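夹爪丢帧那件破事，记一下

先说结论，省得有人从搜索过来看半天：线的问题。右手那根线。查了快两个礼拜，怀疑过固件、怀疑过时间戳、怀疑过我自己，最后是线。

趁还记得赶紧写，写得乱，回头再改（大概率不改）。

起因

十二月初开始的。我们这套手持夹爪是从 Istell 那边拿的，左右各一只，人拿着做动作，夹爪开合的角度和位姿一起录下来，后面拿去训策略。任务很简单，桌上一个透明盒子，小东西拿起来，换手，放进去。一条大概十几秒。做多了手腕酸，别的没什么。

录到 2,408 条的时候我照例跑了一遍检查脚本，本来想着跑完就去吃饭。结果报了 164 条异常。

164。之前一批加起来都没几条。

第一反应是脚本写错了，因为前一天我刚改过阈值。改回去，再跑，还是 164。饭没吃成。

现象

挑了几条出来画曲线。左手的开合角很干净，一张一合，跟人做的动作对得上。右手就怪了，中间会有一段平的，完全水平，然后突然跳到一个新值。平的那段长短不一，有的只有几帧，有的将近一秒。

最讨厌的是不报错。驱动那一层读不到新数据的时候会拿上一帧的值顶上去，时间戳照打。所以从文件上看一帧不少，频率也对，什么都对，就是值是假的。这个设计我是真的想骂人，后来翻了翻提交记录，是我去年自己写的。行吧。

当时的注释是“先这样，避免上层崩溃”。

上层是没崩。

策略那边反而先有感觉。同事那阵子一直说新模型换手的时候会愣一下，夹住了不松，或者另一只手还没接稳它就松了。我们还以为是数据不够，又多录了几百条。等于又往里面加了几百条有毒的。现在想想很心疼。

而且这个东西有安全上的麻烦，不光是效果不好。换手的时候卡住不松，两条机械臂是互相较劲的，力矩一路往上走。有一次臂自己保护停了，当时我们归到“偶发”里，重启接着跑。这个习惯很不好，后面再说。

排查，按顺序

第一个怀疑的是固件。刷回旧版，录了 25 条，坏了 3 条。不是固件。

第二个怀疑 USB 带宽。相机和夹爪走同一个集线器，理论上挤一挤有可能。把相机全拔了只录夹爪，还是有。又把集线器换成 Dradum 的那个带独立供电的，还是有。顺便发现旧的那个集线器烫得能煎蛋，也算收获，扔了。

第三个怀疑电磁干扰，这个纯属病急乱投医。把地上的插排挪远，电源线和信号线分开走，折腾了一下午。没用。现在插排又挪回来了，懒得再动。

第四个，时间同步。我一度非常确信是这个，因为左右手是两个独立的串口，各自打时间戳。写了个小工具对比，差几毫秒，稳得很。确信了一个晚上，第二天早上就死心了。

第五步才想起来把左右手的线对调。

就这一下，故障跟着线去了左手。

我坐在那儿愣了一会儿。对调线这种事是第一天就该做的，两分钟。修什么东西都是先对调，道理我都懂，跟别人也这么讲。轮到自己的时候先去刷固件，因为坐在椅子上就能刷，不用站起来。

确认

对调说明是线，但线哪里坏、什么时候坏，还得搞清楚，不然换一根过两个月又来。拿万用表量，静止的时候全通，一点毛病没有。用手捏着插头后面那一段慢慢弯，弯到某个角度就断，松开又通。里面应该是有一芯快断了，外皮一点看不出来。

然后就是回到台子上复现。线调回右手，一边做动作一边看实时曲线，每个姿势停一停。做法是右手夹着那个绿盖的小圆柱，往中间送，跟左手的爪尖对上，停住，手腕转一点，再停。盒子就放在后面原来的位置，不碰它。

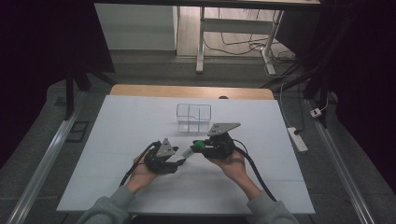

为什么总在换手的时候

复现了七八次以后规律就很明显了。单手拿、单手放，基本没事。一到两只夹爪往中间凑，右手手腕要往里拧，线从夹爪后面出来那一截就被带着折。拧过某个角度，断。手腕一回正，又好了。

所以坏的全是换手那一段。偏偏换手是这个任务里最要紧的一段，其它地方丢几帧插值一下都无所谓，这里丢了就是教模型“夹住别动”。它学得很好，学得太好了。

左手为什么没事？左手在换手的时候基本不转，等着接就行。线虽然也耷拉在板子上，但是没有反复折。两根线是同一天开始用的，一根好好的，一根废了。

还有一点是线的长度。当初为了不绊手，把线在夹爪上扎得很紧，几乎没留余量，折的地方永远是同一个点。扎带是我扎的。这篇写到现在，凶手基本上都是我。

怎么处理的

线全换了，两根一起换，好的那根也不要了。新线买的 Sover 的软线，外皮软很多，拿在手里明显不拽。多花不了几个钱。

夹爪后面留一个弯再固定，不要贴着插头扎。弯大一点，难看就难看。

驱动里那个拿旧值顶替的逻辑删了。现在读不到就写空值，连续空三帧直接中断录制，蜂鸣器响。第一天响了好几次，全是我插头没插到底，烦是烦，但起码知道。

检查脚本加了一条：连续完全相同的读数超过五帧就标出来。真实的传感器不可能一点噪声都没有，手停得再稳，最后一位也会抖。一条完全水平的线本身就说明有问题，这个以前没想到。

机械臂那边，换手阶段加了力矩上限，单独一档，比平时低。到了就两边都松，东西掉了就掉了。掉个小东西在桌上无所谓的，臂别别坏，人别伸手进去掰。之前有人真的伸手进去掰过（也是我），以后不准了，急停先拍再说，规矩写在白板上了。

保护停机一律要记，不许写“偶发”。写清楚停在哪一步、哪只臂。那次要是记了，早一个礼拜就能看出来全停在换手。

数据怎么办

2,408 条里面，164 条是脚本当时能抓出来的，平段比较长的那种。加了新规则重跑，又多出来 174 条短的，几帧那种，以前阈值根本漏过去了。全部剔掉，剩 2,070 条。

纠结过要不要救。短的那些插值其实也能用，曲线补出来挺像那么回事。最后没救。补出来的开合时刻对不对没有别的东西能验证，视频里看夹爪开合差一两帧肉眼分不出来。干脆不要。

不够的重新录，已经在录了，手腕又开始酸。

旧模型从头训了一遍，就用这 2,070 条，参数没动。换手发愣的情况少了很多，有没有完全没了现在不敢讲，跑的次数还不够。过几天再看。

零碎的

有人问是不是可以改无线。考虑过，Chantharasri 那个无线模块之前借来试过，延迟会飘，而且要在夹爪上再挂一块电池，手更酸。暂时不折腾了。

线以后当耗材，按条数换，不等它坏。具体多少条换一次没数据，先拍脑袋定一千条，坏了再往下调。

旧线我留着了，贴了张纸条写着“坏线，勿用”，放抽屉里。千万别有人手快又拿去插上。上次那个坏的电源适配器就是这么复活的，在抽屉里躺了半年，被人翻出来又用了两天。

还有检查脚本应该每天跑，不是想起来才跑。已经挂了定时任务，每天晚上十一点，结果发到群里。昨天的结果是 0 条异常，今天的还没出来。

对了，对比时间戳那个小工具虽然白写了，但是挺好用的，有空整理一下放上来。驱动那边改动也一起。先去录数据了。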